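Equipment planning for robotic manipulation

Equipment planning for robotic manipulation is the process of choosing, budgeting and scheduling the purchase of robot arms and the items needed to run them. It applies mainly to research groups, small companies and teaching labs that work with one or a few arms at a time. The purchase of an arm is usually the largest single cost, but mounting, end effectors, cabling, safety items and staff time also have to be covered.

Scope

A basic plan lists the tasks the arm is expected to do, the space where it will stand, and the length of the project. Payload and reach are set from the task list. Work with household objects such as cups, plates and utensils calls for little payload but a long reach, and often an arm with seven joints that can bend over a counter or into a basin. Industrial work with fixed parts can often be done with fewer joints.

Site costs

Site costs are often left out of early budgets. They include power outlets, network drops, a stand or bolted base, and the furniture or fixtures the arm will work with. A full-size kitchen counter with a sink and cabinets may be built for the purpose, or the arm may be brought to an existing room. In the second case the plan should allow for floor loading, door widths and cable runs.
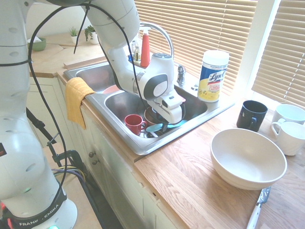 Consumables and replacement items form a separate budget line. Gripper fingers wear down, cables fail at the bend points, and dishes and utensils are broken or lost. In the Jirnar project, a two-year study of dish handling, the line for small items was first set at $2,000 and raised to $3,000 after the first review. Cleaning supplies were charged to the same line.

Buying and leasing

Arms may be bought new, bought used or leased. Leasing spreads the cost but may limit changes to the wrist and gripper. Used arms are cheaper, though the buyer should confirm that the controller is included and that the software license can be transferred. Platum and Guven, two resellers of used arms, supply a service record with each unit. Marinho leases arms by the month and includes the stand and the emergency stop in the price.

Delivery times affect the schedule as much as price. An order placed in November may fall into the next budget year, and grant rules do not always allow unspent money to be carried over.

Planning methods

Cristóvão Bettencourt proposed a checklist of 27 items covering the site, the arm, the end effector, computing and training. Genowefa Urbańczyk later added insurance and disposal, and advised that spare grippers be ordered together with the arm. Her revised version is dated Oct 9, 2020.

See also

End effector
Total cost of ownership
Workcell layout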